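보도자료

배포일: 2020년 7월 30일
배포: 데이비시코(Davisico) 홍보팀

데이비시코, 로봇 그리퍼 '조기 개방' 결함 원인 공개하고 무상 업데이트 실시
고객 여러분께 불편을 드린 점 깊이 사과드리며, 점검 절차와 일정을 안내해 드립니다

탁상형 로봇 팔과 제어 소프트웨어를 만드는 데이비시코는 자사 제어 소프트웨어 '벌란(Bălan)'에서 확인된 그리퍼 조기 개방 결함의 원인을 공개하고, 이 소프트웨어를 사용하시는 모든 고객께 무상 업데이트를 제공한다고 밝혔습니다. 오랫동안 저희 제품을 아껴 주신 분들께 이런 소식을 먼저 전해 드리게 되어 마음이 무겁습니다만, 있었던 일을 숨김없이 말씀드리는 것이 도리라고 생각하여 조금 길더라도 자세히 적어 보려 합니다.

문제가 처음 알려진 곳은 헤스브리지(Hesbridge)에 있는 고객사의 포장 작업장이었습니다. 물건을 집어 옮기던 로봇 팔이 목표 지점에 닿기 전에 손가락을 벌려, 들고 있던 물건이 작업대 위로 떨어졌다는 신고였습니다. 다행히 다친 분은 없었고, 현장 담당자께서 곧바로 비상 정지 버튼을 누르고 저희에게 기록을 보내 주셨습니다. 바쁘신 와중에도 침착하게 대응해 주신 현장 여러분께 이 자리를 빌려 진심으로 감사드립니다.

신고를 받은 데이비시코 안전기술팀은 브론햄(Brornham) 시험실에서 같은 조건을 시뮬레이션으로 옮겨 집기와 놓기 동작을 1,238회 반복했고, 그 가운데 197회에서 조기 개방을 재현했습니다. 원통형이거나 표면이 매끄러운 물체를 눕혀 놓고 비스듬한 방향에서 집을 때 결함이 유난히 자주 나타났습니다.

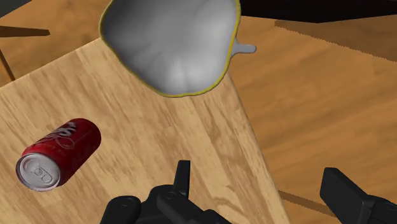
원인은 손가락의 힘을 읽는 부분과 팔의 위치를 계산하는 부분 사이의 시간 차이에 있었습니다. 팔이 빠르게 방향을 바꾸는 순간 위치 정보가 한 박자 늦게 도착하면, 소프트웨어는 물체를 이미 내려놓을 자리에 도착한 것으로 잘못 판단하고 개방 명령을 내보냈습니다. 부품의 마모나 고객의 조작 실수와는 관계가 없으며, 전적으로 저희 소프트웨어의 책임입니다.

안전기술팀을 이끄는 피에리나 세라 팀장은 "출시 전 시험에서 물체를 늘 똑바로 세워 두고 집게 했던 것이 저희의 큰 불찰이었습니다. 실제 작업대에서는 물건이 눕기도 하고 구르기도 한다는 당연한 사실을 시험 항목에 충분히 담지 못했습니다. 걱정하셨을 고객 한 분 한 분께 머리 숙여 사과드립니다"라고 말했습니다.

이번 업데이트에는 두 가지 변경이 담겼습니다. 우선 위치 정보와 힘 정보의 시각이 서로 맞지 않으면 개방 명령을 보류하고 팔을 그 자리에 멈추도록 했습니다. 또 보류가 일어날 때마다 제어 화면에 경고가 뜨고 기록이 남습니다. 수정된 소프트웨어로 같은 시험을 처음부터 다시 진행한 결과 조기 개방은 한 번도 나타나지 않았습니다. 다만 멈춤이 잦아져 작업 속도가 다소 느려질 수 있으니 너그러운 양해를 부탁드립니다.

업데이트 전까지는 팔의 이동 속도를 설정 화면의 5단계 중 2단계 이하로 낮추어 주시고, 작동 중에는 팔 아래로 손을 넣지 않도록 각별히 주의해 주시기 바랍니다. 유리 용기나 무거운 물체를 다루는 작업은 잠시 미루어 주실 것을 권해 드립니다. 설치가 어려우신 고객께는 기술 지원 담당자가 직접 찾아뵙고, 방문 점검은 10월까지 비용 없이 이어 갑니다.

고객지원을 맡은 샨텔 마부자 부장은 "사소해 보이는 증상이라도 망설이지 마시고 꼭 연락해 주세요. 같은 질문을 여러 번 하셔도 저희는 언제나 반갑게 받겠습니다"라고 전했습니다.

업데이트 파일과 설치 안내서는 데이비시코 고객 페이지에서 내려받으실 수 있습니다.

언론 문의: 데이비시코 홍보팀 마카레나 카베요
제품 및 방문 점검 문의: 데이비시코 고객지원부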